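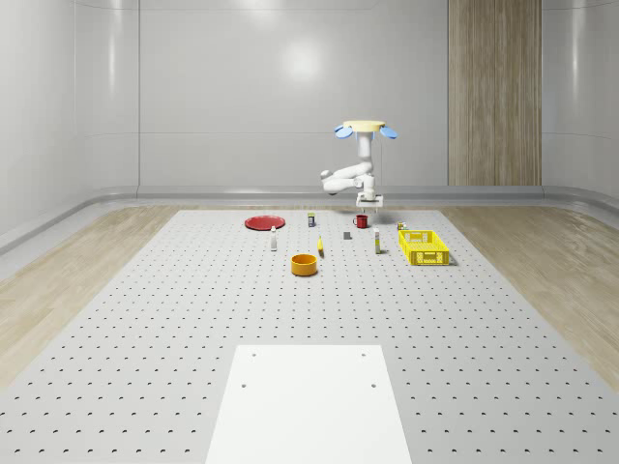 The arm over the tabletop, gripper just above a red mug.

How to read a joint communiqué
By Farzad Shahbazi

Two delegations meet, shake hands for slightly too long, and late in the evening a press office sends round a document in which everybody was delighted. Your job is to work out what happened. It can be done in under half an hour with a pencil and a second cup of tea.

I'll use the statement from the Jusorano talks as a running specimen. It runs to 604 words and settles, by my reading, one matter concerning ferry permits.

Step 1. Skip the opening

The first paragraph thanks the hosts. The second recalls earlier meetings and the spirit in which they were held. Cross out both. In the Jusorano text this disposes of 146 words, and you haven't lost a thing except the weather, which was apparently gracious.

Step 2. Underline the verbs

Verbs in a communiqué come in grades, and the grades matter more than the nouns they're attached to. From strongest to weakest, you will usually meet these:

agreed
decided
undertook to
expressed readiness to
discussed
exchanged views on
noted

"Agreed" means somebody may have to do something. "Exchanged views" means there was a row. "Noted" means one side read out a prepared statement while the other looked for the biscuits. Be careful with "agreed to continue discussing", where the strong verb has been hired to carry a weak one up the stairs.

Step 3. Decode the adjectives

Talks that were "warm" went well or were short. "Constructive" talks produced nothing but may be held again. "Frank" is bad, and "frank and businesslike" is frank with lunch cancelled. If there is no adjective at all, go back and check whether the meeting is over.

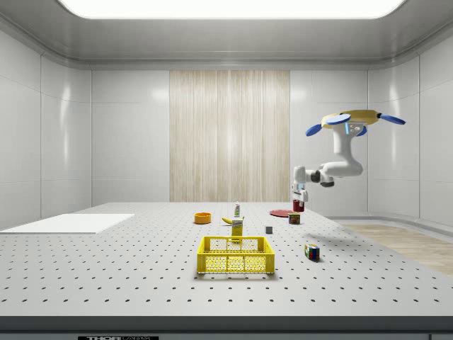 Yellow crate in the foreground, with the yellow box and the banana behind.

Step 4. Find the previous one

This is the dull step and the one most people leave out. Dig out the statement from the last meeting and lay the two side by side. Look for phrases that have gone missing. Officials copy the old text and fight over changes, so a sentence that has vanished was very likely taken out on purpose.

The earlier text, from Uklow, promised "full and early implementation". The Jusorano one promises "implementation". Somebody spent an evening removing three words, and you should give them the courtesy of noticing.

Step 5. Compare both languages

Each side publishes its own version, and they're supposed to match. Put the other one through a translation tool if you must, then look only at the paragraphs you underlined. Kaiwen Feng, who taught me to do this and still corrects my efforts, starts with the paragraph order. Whichever subject each capital puts first is the one it wants on its own evening news.

Step 6. Look for a date

A promise with a date is a promise. "In due course", "at a mutually convenient time" and "when conditions allow" are all ways of spelling never, though the last one at least leaves room for an argument about the conditions. An invitation to visit counts as accepted only when the text says accepted. "Received with appreciation" is what you say about socks.

Step 7. Write your own version

Put what's left into plain words, in two sentences at most. Mine for Jusorano reads: "Ferry permits will be valid for 14 days from September. Nothing else was agreed, and the two sides will meet again at a place they couldn't settle on."

If you can't fill two sentences, write one. Keep it in a folder with the original, because you'll need both for step 4 next time.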